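Search this site Search
January
By the Harkby Visits page
7 min read

The bus lets you off at the bottom of the hill, and by the time I had walked up to the Harkby works my ears hurt from the cold and I was very ready for the coffee they had promised in the email. It was there! Two big urns of it, just inside the door, and a stack of mugs from the seconds shelf that you were allowed to keep if you washed your own. Mine has a thumbprint in the glaze near the handle. I love it already.

I have wanted to get into Harkby's tableware open day for years and always found out too late. They open the doors once each winter, from 10 in the morning until the light goes, and you walk the whole building in the order a plate does: mixing room, presses, drying racks, glaze shop, kilns, sorting, and then the tableware room upstairs where they try the new ranges on real tables. There were 107 of us on the sign-in sheet when I put my name down, and the woman at the desk was thrilled.

The mixing room smells like a wet garden. You don't get to stay long, which is fair enough, as the floor is slick and everyone wants to poke the clay. The presses are louder than I expected and much quicker. A lump goes down, the head comes down on it, and there is a soup plate, gray and floppy-looking, before you have finished your sentence. The trimmings go straight back into a bin and get mixed again.

Glazing was my favorite stop on the ground floor. They still dip the small pieces by hand, and the dipper on shift let us watch her do a full board of saucers with a sort of flick at the end to shake the drip off the foot. The glaze goes on looking like pale chalky milk whatever color it is going to be, so the boards all have a paper tag on the end. Yellow, mint, oatmeal, ink. You have to take their word for it until the kiln is opened. A pair of boys ahead of me were guessing the colors before turning the tags over and getting nearly all of them wrong, and I did no better.

The kiln hall is warm, and people bunched up there and would not move along. I was one of them. The big kiln is a Montecinos, secondhand and older than half the staff, and they talk about it the way people talk about a difficult horse. It has a cold corner at the back, bottom left, where they only ever put test pieces.

Upstairs, then, to the tableware room, which I could have spent the whole day in. It is one long space under the roof with windows down one side, and each range gets a table. The stoneware called Premik is at the far end, all dark and heavy and handsome. What I had come for was Eltis, the new everyday range, in soft colors that are meant to be mixed up however you like.

The yellow is the one I kept going back to. It is a pale, buttery sort of yellow, and on the wide shallow bowl it runs right across the rim and gives way to a darker center. Set down on a teal tray it just sings. I would never have put those two together at home, and now I can't stop thinking about it.
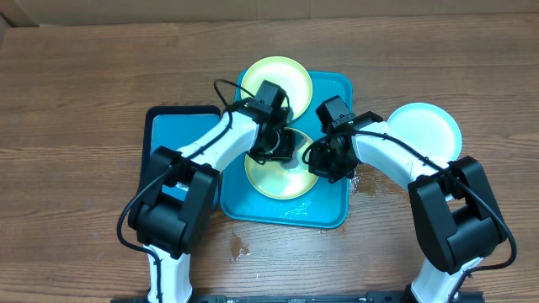 One reader, who has eaten off Harkby plates since college, wrote in to say that a wide rim like the one on the Eltis bowl is lovely for pasta and hopeless for soup, and that anyone buying a set should get a couple of the deep ones from the older range as well. The same reader wanted to know whether the pale colors mark from cutlery.

I did ask about that. The answer was that any glaze will pick up gray lines from a steel knife sooner or later, and a bit of baking soda on a damp cloth takes them off. They had an old white plate out, scribbled all over with knife marks, and a cloth beside it so you could have a go. Very satisfying. I cleaned more of that plate than was probably my share.

The mint deserves a word too. It is so light it is nearly not a color, a watery green-blue that I suspect looks different in every kitchen. I'm less sure about mixing it with the blue trays, but with the yellow it is as fresh as anything.

Lunch was in the packing shed, soup and rolls, and the seconds shop opens right after, so eat fast. I came away with 4 bowls wrapped in newspaper and a tray I had not budgeted for. Bring a sturdy bag, and the number 67 back to the station is much less crowded if you walk up to the stop by the church.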